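Fewer demonstrations, better chosen

When the Grilleck group started teaching robot arms to do ordinary chores, the plan was simple. Collect as many human demonstrations as possible with hand-held grippers, feed the lot to a learning program, and see what the arm could do. By February they had 2,000 recordings and an arm that still dropped a folded towel more often than it placed one.

"We had assumed volume would sort it out," says Johanna Berchtold, who runs the learning side. "The arm had seen towels folded in every possible style and it was trying to do all of them at once."

The method they have since settled on is called Clurker. It groups demonstrations by how the gripper travels in the second before it makes contact with an object. Recordings that approach from the same side at a similar speed end up together. Those that hesitate or change direction late are scored down, and the lowest scorers are left out of training.

After the first pass, 605 of the recordings remained. A second pass, which also compared how wide the fingers opened, brought the number down to 312. Trained on that set alone, the arm placed the towel in 131 of 150 trials. Trained on everything, it managed 68.

Chia-hao Tam wrote most of the scoring code and is careful about what the figures show. All 150 trials used the same table and the same four towels. On a second chore, putting mugs on a rack, the gain was much smaller, and for drawers there was none at all. Drawers only open one way, so the demonstrations were already alike.

There was also an argument about hesitation. Wendelin Aigner, who trains the people making the recordings, thought some of the discarded material was the most useful, as it showed a person noticing a mistake and fixing it. The group put 40 of those recordings back in. Towel placement didn't change, but the arm recovered from a slipped corner more often. 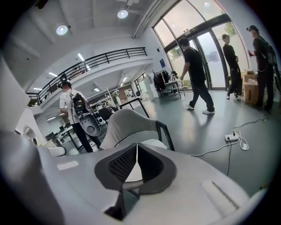

Burgi Haslinger
Robotics writer

Recording is done with the gripper in the hand and the room carrying on as usual, people walking through and cables on the floor. Berchtold prefers it that way. A program trained in a bare room tends to fall over when someone puts a chair near the table.

The next round will test whether scores carry over between operators. Silvan Ruchti has the fastest hands in the group, and his recordings passed at nearly twice the rate of anyone else's. Tam wants to know if the method is picking good demonstrations or just picking Ruchti. The group is recording the mug chore again with his share capped, and expects to release the scoring code once those trials are finished.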